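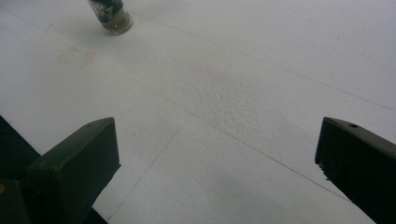
Un petit bocal en verre, étiquette vert foncé, sur le plan blanc.

Samedi bocaux – la galerie
2019-03-09

Vite fait avant de tout ranger, le grand tri des conserves. Le placard de la cuisine débordait depuis septembre, il fallait bien s'y mettre. Deux heures prévues, toute la matinée au final. Musique, café, torchon sur l'épaule.

Le principe : tout sortir, tout poser sur du blanc, regarder les dates, décider. Le blanc c'est bête mais on voit tout de suite ce qui coule ou ce qui colle. Et des traits au crayon pour séparer les zones – garder, finir cette semaine, donner. Les traits sont très pâles, la prochaine fois j'appuie plus fort.

Sur la première photo, le liquide est brun olive, un peu trouble. Pas très apétissant comme ça, j'avoue. Je garde quand même le verre, les petits formats servent toujours (épices, vinaigrette, boutons).
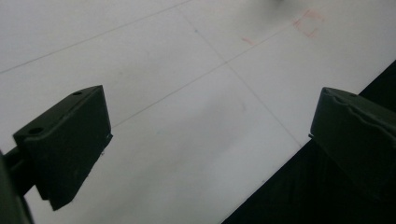 Temps de lecture : 4 min

Le plan de travail, large et blanc. J'aime bien cette surface, mate, facile à essuyer d'un coup d'éponge.

Notes en vrac pour celles et ceux qui s'y mettent :
– étiquettes Clomia : partent à l'eau tiède, 6 minutes, pas plus
– étiquettes Griston : une plaie. Huile + bicarbonate et de la patience
– les couvercles Zeng ne vont pas sur les autres bocaux, j'ai essayé
– pots de 100 ml : à garder tous, introuvables après

Reste l'étagère du bas, les farines, le sucre. Samedi prochain peut être. Les boîtes Trirnton sont commandées, j'attends la livraison pour la suite de la galerie.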